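To: gripper-bench list
From: Geetha Bhat
Date: Wed 4 November
Subject: Re: [gripper-bench] bags again, and which fingers

Malcolm, all,

Quick reply between meetings, sorry for the state of it. Quoting Malcolm so people who joined after the summer can follow.

> Geetha,
> Before we order more of the Tornine fingers can somebody tell me
> what they do on snack bags? I have numbers for bowls and cans and
> nothing I trust for anything crinkly. The Skendgate pair was fine on
> bags in August but we only ran it at one speed, and the pad had
> started to peel at the tip. Also still unclear to me if the trouble is the
> finger or the Vávra controller closing too late.
> Would like to see the bag on the cabinet top AND the bag in the
> bottom drawer. The drawer is where it went wrong for us.
> Malcolm

OK so. Tornine fingers, the tan ones. Same gray cabinet layout we wrote up on the list before: bowl back left, brown bag standing at the back, blue and white bag lying in front of it, bottom drawer pulled out. Arm comes in from the right. Target is the blue and white bag.

First thing to look at is the angle of the finger. On the top it comes down pointing left, wrist above, and you get the fingertip against the bag with the wrist over the right end of it. That right end is the bit I care about, from the head camera it only just pokes out from behind the finger. The brown bag is directly behind, so not much room to be sloppy with the approach either.

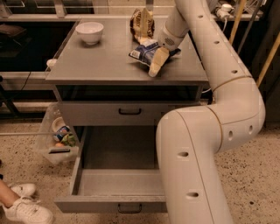 Vol. 8, No. 3

(That's the list digest number, it pastes itself in, ignore.)

Settings for the runs: close force at 175 on the controller scale, Malcolm's old value was higher. Log rate left alone. I wanted to change one thing at a time and mostly managed it. The log file is nearly 3000 lines so I'm not attaching it, it's in the shared folder under tornine-bags.

What I think so far, tabletop only:

Tornine is stiffer than Skendgate. You feel it in the current trace, contact shows up as a clean step where the Skendgate gives you a mushy ramp. Good for knowing when you've touched. Less good for a bag, which has air in it and slides away if the first touch is off center. I would aim for the middle of the bag and forget the corners.

The late closing Malcolm saw: I do see a lag on the Vávra between the contact step and the close command. It was there with both finger sets. So not a finger problem, or not just a finger problem. Whoever has the firmware notes please send them to me, I only have the old PDF and half the tables are missing.

Speed. Slow approach is better with stiff fingers, no surprise. I would not go back to the August speed with these.

Now the drawer. Different problem completly. Arm has to reach across horizontally, wrist ends up above the right side of the drawer, and the bag is close to the front panel. So you have a wall to worry about as well as a bag. With the long link out like that the forearm is low and there's less choice about finger angle, it lies over the bag more than it points at it. Covers part of the printed front too, so if your tracker is keyed on the logo, expect trouble. Mine is keyed on the outline and does a bit better but the dark end of the bag against the shadowy back of a drawer would be no fun at all. Here the bag is up front where the drawer base is lighter.

Malcolm, is that anything like the spot where yours went wrong? If yours was at the back of the drawer then we are not comparing the same thing and I need to set up again.

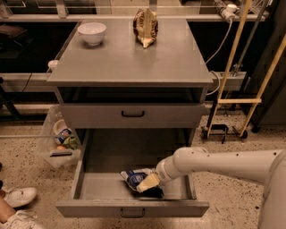 Cameras

Short one. Everything I've said about occlusion is from the head view. It's good for the layout, you get the cabinet top and the open drawer in one go, and it's poor for anything under the finger. I'd like to try the Mullel wrist camera next. Has anyone on here got it talking to the Vávra without the extra board? I got as far as the driver installing and then no stream. Cable length maybe. I swapped it once, no change.

If the Mullel is a dead end I'll put a side camera at drawer height and live with the calibration.

Ordering

My vote is hold off. Get one more Tornine set, not the full order, and put the softer pads on it. Skendgate say they can re-glue ours, Malcolm please send them the pair with the peeled tip if you havent already, and keep the screws, they never come back with the screws.

Still want from people:
- firmware notes for the Vávra, newest you have
- anybody's close force for bags, any finger
- where exactly in the drawer Malcolm's bag was

Have to run, will read replies tonight.

Geetha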